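Endby Market Hall ticketing and payments upgrade
Progress report, 6/4/22

We've passed the halfway point, and I'm so pleased with how it's going! The new card readers are in at both entrances and the old turnstile at the Ledley Street gate is finally gone. 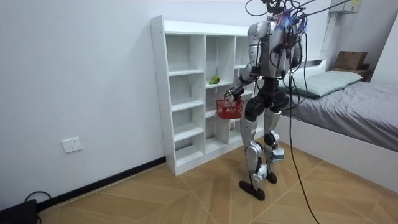

Visitor Services, Comuvska Centre

Your grant has paid for 220 wristband tags so far, and the Adjei software now talks to our booking system (it took three goes). Over the school break we put 395 family passes through the new readers, and the queue moved the whole time — a lovely thing to watch.

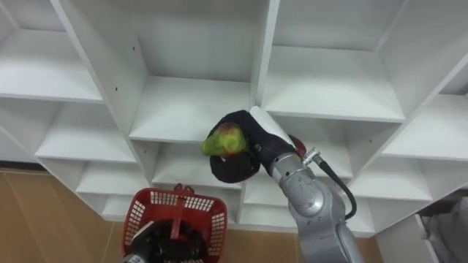 Staff training is the next big piece. The evening crew still need a session on refunds, and we'd like a second spare reader for the north gate. We have $4,000 left in the equipment line, which covers the reader and new signs in colours people can read from the parking lot. Our next report will include the April takings.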